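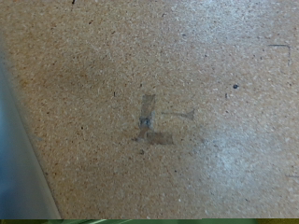 Particleboard with an L-shaped mark near the middle.

Show team skiers wanted, Sotarcombe

The Pendari Water Ski Show Team is looking for 11 skiers for its next season on Lake Sotarcombe. Openings are for barefoot, swivel, trick and pyramid skiers. We also need one tow boat driver with show experience.

You must be 16 or older, a confident swimmer, and able to get up on one ski behind the boat. Swivel skiers should have a toe hold routine or be willing to learn one over the winter. Pyramid bases need to make dry land practice every week.

Skiers get 50 dollars per show, boat time at practice and use of club skis. Bring your own wetsuit. The driver is paid separately, and the rate depends on experience.

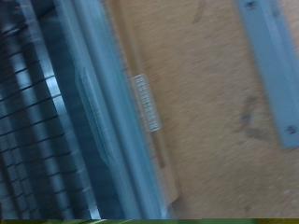 Ribbed part and pale rail, close up.

Tryouts are in November at the Gruneo ramp, north shore. Park on the grass and check in at the dock before you get in the water. Skiers under 18 need a signed parent form.

Send your name, age, events and a short video to Yasir Mengal, show director. Questions about driving go to Ákos Hegedűs at the boathouse.

Posted Feb 27, 2018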